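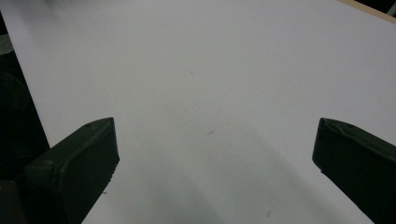

The white work surface.

About Us | Household Linen
2020-01-02

Purnard is a small firm that folds and sorts household cloths for holiday lets. We started in Yimer with 3 customers and now look after 27, most of them along the coast road.

Work is done at tables, on large white boards. Cloths come to the table in a basket

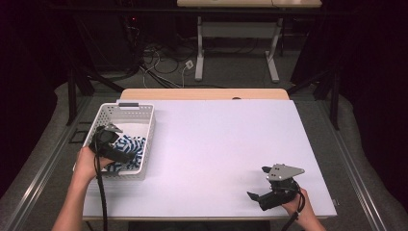

and are smoothed flat, folded in half twice and stacked by pattern. Blue and white sets are kept apart from plain ones. Last February we folded 2,195 pieces.

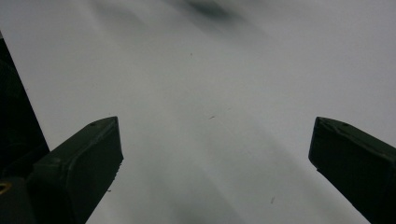
Plain, pale surface, close up.

Boards are wiped down at the end of each shift. Orders from Fonusano go out first, as the van leaves early.

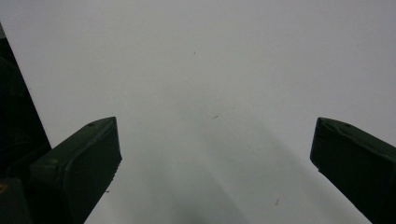
Board with nothing laid out on it.

New customers can ring the office or call in.

Search this site Go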